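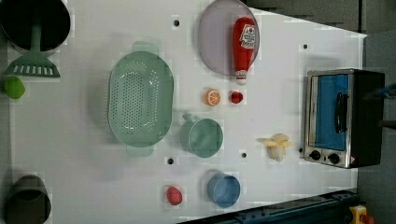
Section 3: Setting Up the Play Kitchen

Once the pieces are washed and dry, the fun part starts! Any low, flat table will do, as long as small arms can reach the middle of it. Leave yourself 35 to 40 minutes the first time (a Saturday morning is perfect) and let the children help from step 2 on.

1. Wipe the table and let it dry.

2. Place the toaster oven first. It takes up the most room, and everything else falls into place around it. Turn it so the door handle is easy to grab, and try the door a couple of times.

3. Put the big black pot at the opposite end, with the spatula next to it. You now have two cooking spots, so two cooks can work at once without bumping elbows.

4. Set the colander between them. It's the piece children fight over, in our experience - the middle of the table keeps the peace.

5. Add the plate, the measuring cup and the bowl wherever there is space.

6. Scatter the food last. Banana, orange slice, ketchup bottle, whatever you have. Don't line it up! Children start cooking much sooner when the table looks as if somebody already has.

Note: The peel on the banana should be left open. Pressing it flat for storage makes a crease that is hard to get out again.

Note: Food from the older Clustby set mixes in nicely. For a replacement piece, write to Roswitha Voß at Tistow and quote set number 1726.

CAUTION: The toaster oven is a toy. Never put real food in it, and keep it away from stoves and heaters.

CAUTION: Small pieces of fruit are not for children under three. Pick them up before a younger brother or sister joins in.

Putting away: small food goes inside the pot, and the pot goes in the box first.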